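What are knuckles for?

Hold one hand out flat in front of you and try to pick up a pencil without bending your fingers at all. Tricky, isn't it? You can squash it between two fingers, or push it along the table, but you can't really hold it. Now bend your fingers and try again. Easy!

The bendy places are called joints. Each finger has three of them, and the thumb has two that you can see easily. The big ones, where your fingers meet your hand, are the knuckles you see when you make a fist. A joint is a place where two bones meet, and the bones in your fingers are tiny. There are 27 bones in a whole hand, so your two hands have more than 50 between them!

So what pulls the bones along? Muscles, of course, but the big surprise is where they are. Most of the strong muscles that bend your fingers aren't in your fingers. They're up in your arm! Lay your left hand on your right forearm, then wiggle your right fingers as fast as you can. Feel that rippling? Those muscles pull on long cords called tendons, which run through your wrist and all the way along to your fingertips (a bit like the strings on a puppet).

If you look at a door hinge you'll see the simplest sort of joint: two parts and a pin through the middle, so one part can swing. Many of the joints in your fingers work a lot like that too, bending one way and back again.
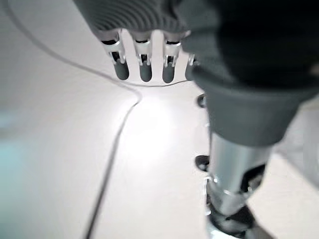

Fingertips need to be soft as well as bendy. Press yours on a table and watch the skin spread out flat. That helps you grip, and so do the tiny ridges that make your fingerprints.

Try this at home: ask a grown-up to help you wrap a strip of card around one finger and tape it, so the finger has to stay straight. Then do up a button, turn a page and peel a banana. Which was hardest? Swap to a different finger and have another go. Thumbs are the best one to try last!

Written by Deolinda Cardoso, 6 May 2022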